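We use cookies to improve your visit. By continuing you accept our cookie policy. Accept | Settings

Cup and Dice Evening Comes Back in July 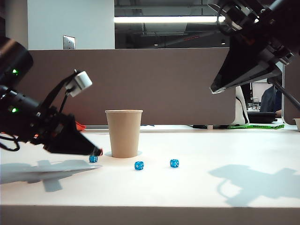
The game is very old and the rules fit on a small card, so please do not be afraid if you never played. You need one paper cup and three dice for each table. The player shakes, turns the cup over and looks under it alone, then says a total to the neighbor. The neighbor can believe it or lift the cup. If the total was false, the speaker loses a point – if it was true, the neighbor loses it. Every player starts with 4 points.

We meet on 2025-07-12 in the small hall of Hollis, the entrance is from the Satodia side. Doors open at five. Last season we played 457 rounds all together, and the table from Prenance kept the first place until the final evening, which I still find a little unfair to the rest of us.

Two small requests. Please shake with your hand over the cup, as dice fly far on a smooth table. And please keep your drink in another cup than the game cup. In the spring we had this mistake two times and the rules card did not survive.

Places are free for members of Remar. Guests pay 5 dollars at the door, and tea is included. We have room for 104 people, so write to us before you bring a large group.

Shares 4 | Comments 5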